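4. What stays on the table

4.1 Items and households

The survey covered 11 households in the Lamholm apartments, all of them with one main table that was used for meals and for at least one other kind of work. Each household was visited on three occasions. On every visit we listed whatever was on the table at the time of arrival, before anyone had cleared it for us, and then asked an adult in the household where each item would normally go. Over all visits the lists came to 357 items. An item that was present on more than one visit was entered once, with a note of the visits on which it was found.

We left out tableware in use, the tablecloth or mats, and anything fixed in place such as a lamp clamped to the edge. A container with things in it was entered as a container, and its contents were entered separately. This matters for the results below, since a box of small items can look like one thing to the person who owns it and like nine things to the person who has to lay the table for dinner. Where a household member insisted that two things were really one (a charger and its cable, a bottle and the carton it came in) we followed the household.

Coding was done by Renji Oda and Rokeya Gazi, working separately from the same lists. They disagreed most often over packages that were open but could still be stored upright, and over writing tools. These cases were settled by going back to the visit notes, which run to some 3000 words for each household and usually say who had last used the thing and what for.

4.2 Four groups

The items fell into four groups that we use through the rest of the paper.

Daily-use items are taken up at least once a day and put down again in nearly the same place. Supplements, pills, tissues, hand cream, glasses and remote controls belong here. They are small, most are light, and a large share are bottles or tubes.

Passing items are on the way to somewhere else. Mail, receipts, a library book, a packet of batteries that has been bought but not put away. Households were quick to say where these should go and were often surprised at how long they had been there.

Work items come with a task done at the table: a keyboard, cables, pens and markers, sewing things, homework. In seven of the households the work had a regular end of the table. In the others it moved with the light or with whoever sat down first.

Leftover items have no place anywhere in the home. Single cards, small packets, spare caps, a strap from something. When asked where a leftover item would normally go, the most common reply was a pause, then the name of another surface.

The groups are not kept apart on the table itself. In most homes the daily-use items formed a core near the middle or against the wall, with work items on one side, and the leftover items lay wherever there was a gap. We found only two tables where the groups had separate areas that everyone in the household could point to.

4.3 The open box

The most common container on the tables was an open box with low sides. Nine of the households had one. A few were bought trays, but cardboard was more usual, either the bottom half of a carton or a shallow delivery box with the flaps removed. Nishimura trays, which the building shop sells and which several residents had tried, were more often found in a closet than on a table. The reason given was that they had dividers, and the bottles did not fit between them.

The low wall is what people liked. A hand can go in from any side, labels can be read without lifting anything out, and a box of this kind can be carried to the counter in one move when the table is needed. The same wall is also the source of most of the trouble. Tall items stand well at the ends, where they have two walls to lean on, and lean or fall in the middle. A box that is filled from the ends keeps its order for some days. Once something in the middle has been taken out, the remaining items begin to tip toward the space.

A second difficulty is that the box has no clear point at which it is full. With a lidded box the lid will not close. With an open one, another bottle can always be laid on top or set down just in front, and from then on the space in front of the box works as an extension of it. We came to call this strip the apron. On the apron things lie down. Bottles are on their sides, tubes point in different directions, and anything long, such as a pen, ends up under or across something else. Figure 3 is typical of a mixed table of this kind, with goods standing in the box and more bottles lying outside it, and with writing and computer things close by.

Figure 3. Open cardboard box with low walls on a cloth-covered table. Tissues, a yellow food package and a small pill bottle are in the box. Outside it are two white bottles lying on their sides, a black marker, a zippered pouch, a yellow cylindrical container, a square card and a tube.

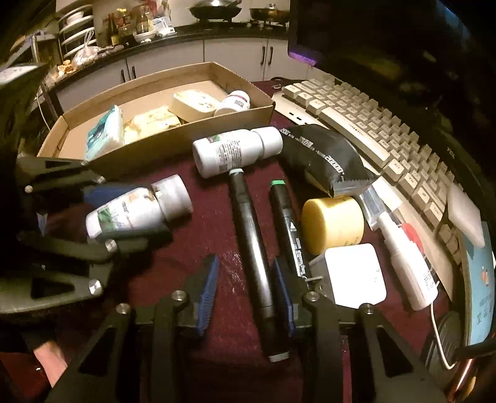 Yae Nagano objected to the word apron when an early draft of this section was read out to the residents in May. In her view the strip in front of the box is the part that gets used, and the box is the part that gets forgotten. What she takes every morning she leaves outside, lying down, with the cap toward her chair. The things standing in the box are the ones she takes when she remembers them. If somebody tidied the outside things into the box, she said, she would stop taking those as well.

We have kept the word, but her point changed how we read the lists. When the daily-use items were checked again with this in mind, those reported as used every day without fail were found on the apron more often than in the box. Items in the box were more likely to be spares, to be used by a second person, or to be taken only at certain times of the year. Two households had a rule about this that they had never put into words until asked. In one of them, a bottle was moved back into the box once the course was finished and stayed there until it was thrown out.

It follows that an item lying outside the container cannot simply be coded as out of place. In the first round of coding we had done exactly that, and the resulting scores made the most regular users look like the least tidy. The scores given in Section 5 use the corrected coding.

4.4 Lying and standing

Whether an item stood or lay was recorded for every bottle, tube, can and carton. Tubes nearly always lay, whatever their caps were like. Bottles stood if they were in a container and lay if they were not, with the exception of bottles heavy enough to be hard to knock over. Round containers laid on their sides on a bare table tended to be stopped against something else, often a pouch or the edge of a keyboard. On tablecloths they were left free, and several people mentioned this as a reason for keeping the cloth on all day - it keeps things where they are put.

Color had some effect on what was overlooked. Dark items on a dark cloth were missed during tidying in several homes, above all pens, cables and black pouches. In the Skodon family's home a pair of black scissors stayed on a navy cloth through all three visits, and was mentioned in the third interview as lost. White bottles were hardly ever overlooked, but they were often confused with each other, especially when the label had turned to face down. Four households had put a mark on the cap with a pen to deal with this. One used rubber bands.

4.5 Sharing the table with work

Where a keyboard or other computer items were kept on the table, the border between work items and daily-use items was usually a line that nothing marked. Small flat things collected along it. Packets, cards and receipts were found there in larger numbers than anywhere else on the same tables. People working at the table push such things away from the keyboard with the side of the hand, and people eating push them the other way.

Cables crossed this border more than any other kind of item. A thin charging cable was often found running under or beside bottles and tubes, and when it was pulled the light items moved with it. Riku Kaneko's notes from the fourth household describe a tube of ointment that traveled the full length of the table in this way between the first visit and the second, without anyone in the family having picked it up.

Moving the box to the far side, away from the cables, was tried by three households on their own account before our last visit. All three had moved it back. The far side was out of reach from the chair, and the apron had simply formed again next to the keyboard, this time with no box behind it. Ryota Shibata has suggested a narrower box placed along the border itself, with the open side toward the person eating. The Flunero shelf insert is close to the right size, though its walls are higher than most of our households said they would accept. We did not test it within the survey. Wall height is taken up again in Section 6, together with the question of how many people use the same container.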